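Got back from the Stoder open day an hour ago and I'm typing this up with my shoes still on, before I forget the good bits. I nearly didn't go (Saturday 10 o'clock start, freezing, no decent parking) but Dinesh Rathore had promised me a proper look at the bin picking cell, and I've been nagging him about that since September.

## The cell

It's a KUKA arm working over a sheet-metal bin with sloping sides, and the job is to pick odd little objects off the bottom. I'd expected something much more buttoned-up! The bin sits on a plain table and it's held with a bar clamp, the same sort I've got in my shed. Dinesh says they used to bolt it down, but every time somebody wanted to try a different bin they lost half a morning, so now it's clamp, check, go.

The check is the part I liked best. After the bin has been moved they drive the arm slowly to 4 taught points and look at the gap at each one. If one is out, they shift the bin and do all of them again – no fiddling the numbers in the program to make it fit. Delali Frimpong was very firm on this. She looks after the cell day to day and has clearly had to undo other people's fiddling.

## Looking after the gripper

Delali keeps a paper log (a real one, with a biro on a string) and the gripper gets a going-over every 500 picks. She wipes the fingers, feels for play in the joints and follows the wiring up by hand to see if anything has started to rub. The fingers are see-through, so a hairline crack is easy to miss, and she goes over them with a torch held side-on. I'm stealing that for our own suction cups at work.

The cables were what I asked most about, because ours die all the time. The big bundle loops over the wrist with plenty of slack, and there are straps further up the arm. Too tight and it tugs when the wrist turns, too loose and it drags in the bin. She moved one strap a hand's width last year and hasn't changed a cable since. We've had two go on the Herrera line in that time, so I took notes.

## Odds and ends

Log entry 312 just says "connector again", underlined twice. I asked. She sighed.

The Brulard stand in the foyer had free pens and not much else. The Hevby talk was full, so I ate a sausage roll in the corridor and listened through the door, which worked fairly well. Parking was as bad as I'd feared – go by bus if they run it again.
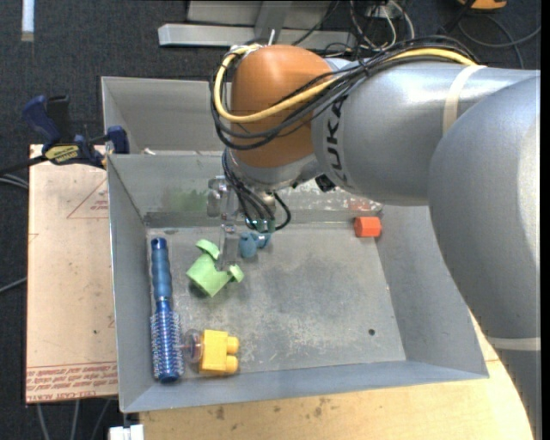 *The KUKA at the bin, gripper finger down on the light green piece.*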